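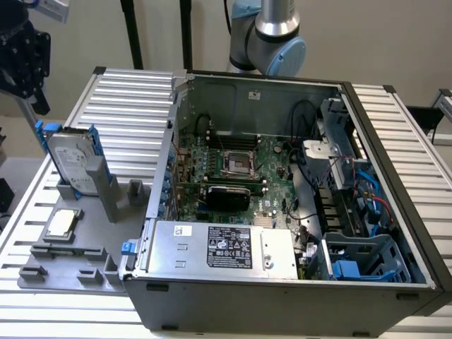 Couldn't the arms just learn the whole job in one go, tower on the bench at one end of the evening and a working computer at the other? The question came up in the Moynihan group after last week's session, and I've been turning it over ever since, so let me begin these notes with it.

My feeling is that you'll be much happier if you break the job up. For the shared build at Stasville we treat the processor and the hard drive as two separate exercises, each with its own start position, and we don't join them until both behave. The drive is the friendlier one. It rides in its blue caddy, it stands upright in the printed tray, and the caddy rails give the fingers something sensible to hold. The processor lies flat in a shallow recess and has to go down square over the open socket, so please be patient with it (and with yourselves!).

A few things for your own benches at home:

Lay the tower on its side with the panel off, and mark where it sits. If it shifts, teach your positions again.

Print the tray before you write any code. Ours is the Zoltedent pattern, version 5, and the file is number 2972 in the workshop folder.

Run each move slowly nine times before you touch the speed setting.

Keep the power supply unplugged throughout, please.

Next week we'll go on to the Brodent finger pads, so bring whatever you've printed, finished or otherwise.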